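Reading Old Interiors, Handout 7: Doors, Moldings, Mirrors

Last time we looked at floors and how they tell you where people walked. This week we move up the wall, and I have to confess this is my favorite handout of the whole course. Bring a pencil to class, and wear shoes you can kneel in!

1. Why start with the trim?

Trim is where a house shows off. A wall is mostly a big flat area, but the places where a wall stops (at a door, a ceiling, a mirror, a floor) all need some kind of edge, and people have been having fun with those edges for more than 2,000 years. Greek and Roman builders worked out a small set of shapes, and we are still using them. Learn those few profiles and you can walk into almost any room and start reading.

Basic profiles you should be able to sketch from memory:

Ovolo: a quarter round that bulges outward.
Cavetto: the opposite, a quarter round scooped inward.
Torus: a full half round, like a rope laid along the surface.
Ogee: an S-curve, part hollow and part bulge.
Bead: a very small half round, sometimes cut up into a row of little balls.

The bead is the one to love. A plain bead gives a thin line of light next to a thin line of shadow. Cut it into separate balls, put gold on it, and every one of those balls picks up its own highlight. That is why beading turns up so often on picture and mirror frames, where a bit of sparkle is welcome.

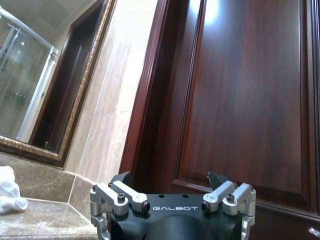

Fig. 1. Beaded molding on a gold-painted mirror frame.

2. Gilding and gold paint

Two words that get mixed up constantly in sale listings. Gilding means a thin layer of real metal, usually gold leaf, laid over a prepared ground. Gold paint is a paint or varnish with metallic powder in it. Both can look wonderful. Leaf has a deeper shine and often shows faint overlap lines where one sheet meets the next. Paint tends to look more even and a little grainier up close, and the cheaper bronze powders can go brown with age.

On water-gilded frames, look for bole, the fine colored clay under the leaf. Red bole warms the gold, and where the leaf has worn thin on the high points you get that lovely reddish glow. Please don't rub a frame to find it! Looking is enough.

3. The paneled door

Now for the big one. Solid wood swells and shrinks across the grain as the air gets damp or dry, and a wide slab of it will cup, split or jam in its opening. The paneled door is a brilliant answer to that problem. A grid of narrow members holds its shape, and the wide pieces float in grooves with room to move.

The vocabulary (it will be on your sketch sheets):

Stiles: the upright members at each side.
Rails: the crosspieces. Top rail, bottom rail, and often a lock rail near hand height.
Muntin: a short upright between two panels.
Panels: the pieces that fill the openings, flat or raised.
Jambs: the uprights of the frame around the door.
Threshold: the strip at the foot of the opening.

Moldings usually run along the edge where the panel drops back from the rail. They hide the joint, and they also give your eye something to follow. On a very dark door they do nearly all the work, as the rest of the surface can sink into one tone.

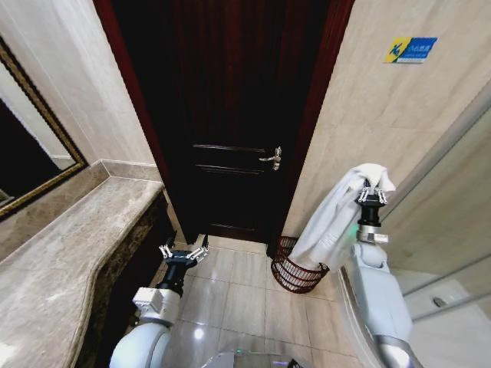 Fig. 2. Dark door with recessed panels; note the two horizontal moldings and the lever handle.

A caution about materials. Many newer doors copy the look of a framed door, with the moldings pressed or glued on. From across a room you often can't tell. Look at the grain: on a framed door it should run up the stiles and across the rails, with a clear change of direction at each joint. If the grain sails straight through, be suspicious.

4. Finish and light

Glossy finishes reflect, so a polished door changes all day long. Go back to the same door in the morning and again in the evening, and write down what you see both times. In December the low sun reaches much farther into a room, and moldings you had hardly noticed can suddenly jump out at you. I still find this thrilling.

Tip: hold a flashlight flat against the surface and let the beam skim across it. Old plane marks, filled holes and patched hinges show up beautifully.
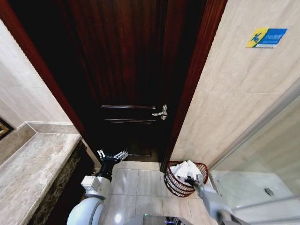

5. For next time

Pick one door and one framed object (mirror, picture, clock, anything) in a place where you have permission to draw. Spend at least 17 minutes on each before you write a word. Then hand in:

A front view of the door with every part labeled.
A section through one molding, drawn at full size.
A short paragraph on the finish, saying what you can see and what you are only guessing.

Sketches of 2 pages or less, please. Messy is fine. Handout 8 covers window sashes, and yes, we'll get to take one apart.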